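Section 4: Mounting and Commissioning the Kondulley Key Cabinet

4.1 Before You Start

The Kondulley cabinet is supplied in two versions, surface mount and recessed. This section covers the surface mount version only. For the recessed version, see Section 5.

Check the contents of the carton against the packing slip. If the mounting template is missing or torn, do not mark the wall from the cabinet itself. The rear holes are slotted, and marks taken through them will be off center.

You will need:
Drill with masonry or wood bit to suit the wall
Spirit level
No. 2 cross-head screwdriver
Pencil and tape measure
Fakent wall anchors (bag C)

CAUTION: Check for buried cables and pipes before drilling. Do not drill directly above or below a switch or outlet.

4.2 Choosing a Position

The cabinet may be mounted on brick, block, timber, or stud walls. On stud walls, at least two of the four fixings must enter a stud. Papered walls need no special treatment, but loose paper should be cut away behind the cabinet so that the back plate sits flat.

Allow 225 mm of clear space on the hinge side for the door to open fully. 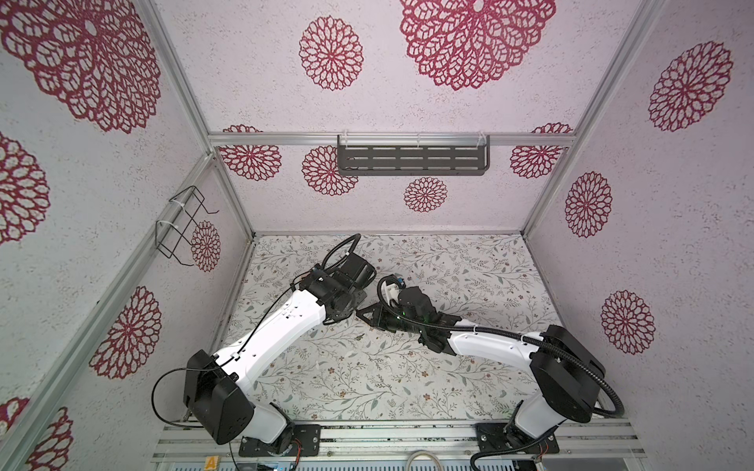 Do not mount the cabinet above a radiator or in direct sunlight. The number tags are printed on a heat-sensitive stock and will darken.

4.3 Fixing the Cabinet to the Wall

1. Tape the template to the wall at the chosen height. Level it along the top edge.
2. Mark the four fixing points through the crosses on the template.
3. Remove the template. Drill each hole to a depth of 60 mm.
4. Clear the dust from the holes and push in the anchors until they are flush.
5. Start the two upper screws, leaving 4 mm of thread showing.
6. Hang the cabinet on the upper screws. Fit the two lower screws.
7. Tighten all four screws in a diagonal pattern. Do not use an impact driver.
8. Open and close the door. If it binds at the top corner, loosen the screws one turn, re-level, and tighten again.

NOTE: The back plate has a Skolwood insert. Overtightening will crush the insert and pull the hook rails out of line.

4.4 Fitting the Hook Rails

The cabinet holds 40 hooks on five rails. Rails are stamped A to E on the left end.

1. Start with rail E at the bottom and work up.
2. Slide the left end into its bracket, then press the right end down until it clicks.
3. Apply the number tags in order, left to right.

Leave rail A empty if the cabinet will hold large bunches. A full bunch on rail A can catch the door seal.

4.5 Securing the Hasp

The door closes on a swivel hasp. A padlock is not included. The staple accepts any padlock with a shackle up to 8 mm thick.
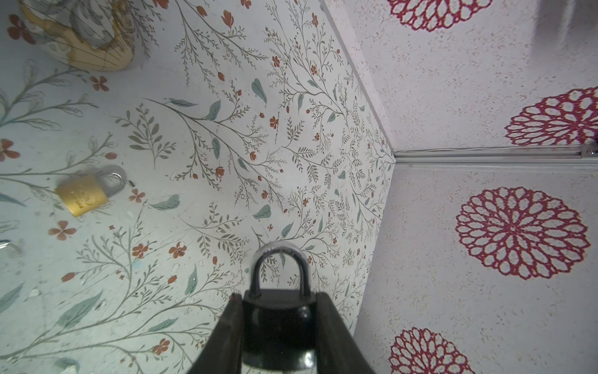
1. Close the door and swing the hasp over the staple.
2. Pass the shackle through from the right and close it.
3. Pull down firmly on the lock body to confirm that the shackle has latched.
4. Store the spare key outside the cabinet.

CAUTION: Do not file or bend the staple to accept a thicker shackle. This voids the Bodnár hardware warranty.

If a combination padlock is used, set the code with the shackle open and test it three times before locking the door. The supplier cannot recover a lost code.

4.6 First Check

After 17 days of use, check the wall screws and retighten if needed. Plaster and board walls settle slightly under load. Check the hinge pins at the same time and apply one drop of light machine oil to each. Wipe off any excess before it reaches the tags.

Replacement rails and tags are listed by part number in Section 9.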